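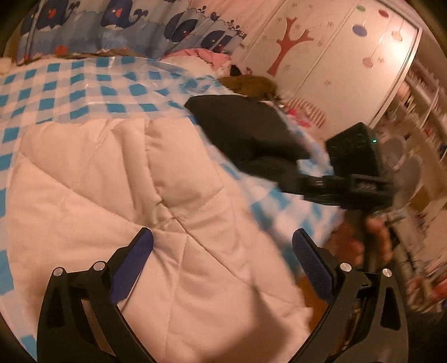 *A cream quilted comforter over a gingham sheet.*

A **comforter** is a bed covering made of two layers of fabric with a filling between them, held in place by stitching. It lies on top of the sheets, where it is expected to provide warmth, look presentable by day, and stay on the bed at night. Most comforters manage the first of these. The word is chiefly American. Elsewhere the same object may be sold as a quilt, a continental quilt, or a duvet, and households that own one of each tend to call all three "the blanket."

## Construction

The outer fabric, or shell, is commonly cotton, polyester, or a blend of the two. The filling may be down, feather, wool, cotton batting, or polyester fiber. Stitching keeps the filling from traveling. An unstitched comforter will, over a winter or two, move all of its contents to the foot of the bed and leave the sleeper under two sheets of cloth and a good intention.

Several stitch patterns are in general use:

- **Channel stitching** runs in parallel lines from one end to the other. Filling can still migrate along the channel.
- **Box stitching** divides the surface into squares.
- **Diamond stitching** does the same on the diagonal and is harder to line up with the edge of a mattress.
- **Baffled construction** sews strips of fabric upright between the two layers, giving the filling more height. It is mostly found in down comforters and mostly mentioned by people who own one.

Where seams meet, the fabric pulls down and the area between them puffs up. A comforter that has been folded for storage will show creases running across this pattern, and these are easily mistaken for seams by anyone searching for the center.

## Relation to the duvet

A duvet is normally plain and meant to go inside a removable cover. A comforter is usually finished on the outside and used as it is. In practice the border is poorly guarded. Many comforters are put into duvet covers, where they slide about, since they often lack the corner loops that would hold them. The bedding writer Trudy Ellery, in her household manual *The Made Bed*, gives 2 pages to the difference and 98 to getting one inside the other.

## Use with patterned sheets

Plain comforters in white, cream, or gray are often paired with a patterned sheet. Gingham is a regular choice. It is a check woven from dyed and undyed yarn, with a middle shade wherever the two cross, so that a blue gingham shows strong blue, pale blue, and white.

The check has one practical drawback. Its lines make it plain when the sheet is crooked, and a wrinkle that would pass unnoticed on a solid color becomes a public matter. Ellery recommends squaring the sheet to the headboard before anything goes on top of it. Her critic Wagner Cavalcanti recommends a larger comforter.

## Spreading and folding

The usual method for one person is to lay the comforter across the middle of the bed, find two corners, and walk them to the head. The corners found are generally the wrong ones. Comforters sold for larger beds are close enough to square that a quarter turn may go undetected until someone's feet are cold.

Two people can spread a comforter by holding it at opposite ends and shaking it once, letting it settle. Deep folds are pulled out toward the nearest edge and puckers along the stitching smoothed with the flat of the hand. Some of these puckers are permanent and have outlasted several owners' patience.

For storage, the comforter is folded in thirds lengthwise and then rolled or folded again. Rosimeire Teixeira's survey of linen closets in the town of Panbridge covered 151 homes and found 695 stored bed coverings, many of them in the bag they came in. The bag is a tighter fit on every later attempt.

## Care

Washing instructions depend on the filling. Polyester-filled comforters can often be machine washed, given a machine large enough. Down needs a long, low drying with several pauses to break up clumps. Wool is commonly aired or spot cleaned. The sewn-in label is the proper authority on the subject and has usually been cut off for being scratchy.

## See also

- Bedspread
- Duvet cover
- Gingham
- Quilting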